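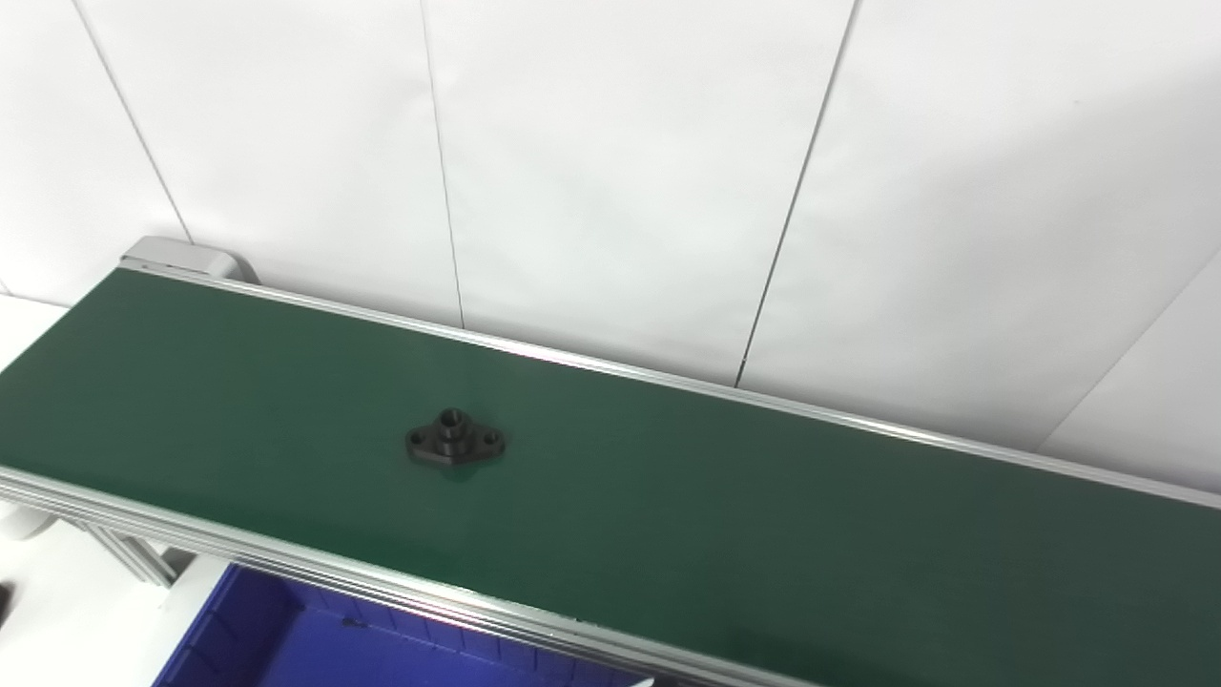
What does Eston finish? Eston applies black oxide to carbon steel and most low-alloy steels. The coating adds almost no thickness, so bores and threads keep their tolerances. A two-bolt flange with a center boss, like the matte black one on the green belt, is a typical shape for this finish. Edges can look slightly lighter than the flat faces.

Is there a minimum order?
The minimum is 10 pieces per part number. The upper limit for a single lot is 4,000 pieces.

How should parts arrive?
Clean and free of paint, plating and heavy scale. Light oil is acceptable. Rust is stripped at extra cost - please mark it on the order form.

Do you mask bores or holes?
No. The coating is applied by immersion and reaches every surface.

Can you coat stainless steel?
Not on the standard line. Send the alloy grade to Rhydian Harries for a separate quote.

How much corrosion protection does it give?
Very little without a topcoat. Oil is standard, wax is optional. For outdoor use, ask for zinc instead.

What is the turnaround?
Orders ship 96 hours after receipt. Lots with more than 2 part numbers are scheduled individually.

Can a rejected lot be redone?
Yes. The old coating is stripped in acid first. Hardened parts need a bake afterward - state the hardness when you return them.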